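Entwistle Play Kitchens: progress report to the Hesow Fund
Mar 4, 2020
Prepared by Clive Fothergill

Summary

The grant was for small pretend kitchens to be lent to nurseries and family centres, and for finding out whether children do anything with them beyond the first week. We have eight built. I said in November that I thought the case for them was thinner than the application made out, and I still think so, although less firmly than I did.

What has been spent on, and what hasn't

The money for materials is nearly all gone. The money for visits is mostly untouched, as centres were slow to agree dates and two pulled out. I would like to move part of the visits budget into repairs and will come back to that.

The kitchens

Each one has a short run of worktop with a sink basin let into it, and a white tiled wall behind. The tiles were my biggest doubt. They added a good deal to the cost and I couldn't see what a four-year-old would get from them that a painted board wouldn't give. Vy Đỗ argued for them from the start and did the grouting on the first three herself. The staff at Rastano said the tiled wall was the thing that made the children treat it as a kitchen. That is one centre's opinion, given kindly to people who had just handed over something free, and I wouldn't build a policy on it. All the same, we have kept the tiles.

The sink is the part that has earned its place. We bought dark grey basins from Lemell, the second supplier we tried. The first lot came pale and showed every scuff. Staff at both centres report that the sink draws more play than the rest of the unit put together. Nearly everything ends up in it sooner or later: the play food, the blocks from the next shelf, a shoe on one occasion. There is no tap water and no drain, and I had expected children to lose interest once they worked that out. They didn't seem to mind.

The cooker end has done badly. The knobs came loose on five of the eight units and have been glued, then pinned, then glued again. If we build more I would leave them off and paint a dial.

Blocks in place of play food

The application promised a full set of play food with each kitchen. We bought two sets, and the pieces were split or missing within a fortnight. Since then we have sent plain coloured blocks, 30 to a kitchen, and let the children decide what they are. A yellow one has been butter, cheese, a sponge and soap, sometimes in the same afternoon. I know that this departs from what was agreed and I should have asked first. It is cheaper and the staff haven't complained, but I'd want to see a longer loan before anyone claims it is better for the children. The leaflet Vy is drafting does claim that, and I have asked her to take it out.

Of the 30 blocks sent to Rastano, 26 came back. I call that a good result for a term.

What the loan forms say

We asked staff to fill in a short form after each session. We have 46 forms, and I would treat them with caution. Many were plainly filled in together at the end of the week, in the same pen, with the same score in every box. The comments are more use than the scores. Several mention that two children can stand at the sink but three can't, and that arguments follow. One says the worktop is too low for the older group. Another asks for a cupboard with a door that shuts, which we took out of the design to save money and which I now think was a mistake.

No form says that the kitchen made any difference to how children talk or share, and that was the main claim in the application. The form didn't ask, so it doesn't tell us much either way. We have rewritten it with two plain questions on this and a space for what was heard.

Problems

Storage is the worst of them. The units don't fold and don't stack, and we are paying for a lock-up we hadn't planned for. Moving one takes two people and a van. The grout cracks along the bottom row of tiles when a unit is lifted from one end, in spite of the label asking people not to.

Cleaning takes about 30 minutes a unit between loans, most of it spent on the corners of the basin, where crumbs and paint collect.

What we are asking for

We ask the Fund to let us move part of the visits money into repairs and storage, and to accept blocks in place of play food for the rest of the grant. We are not asking for more units. I would sooner see the eight we have go out on loans of a full term, with the new form, and then have an honest talk about whether the scheme should carry on. Vy would like ten more and has written her own note to say so, which is attached. Her costings are sound even where I disagree with her.

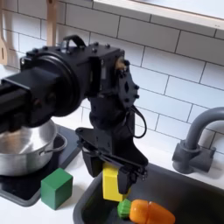
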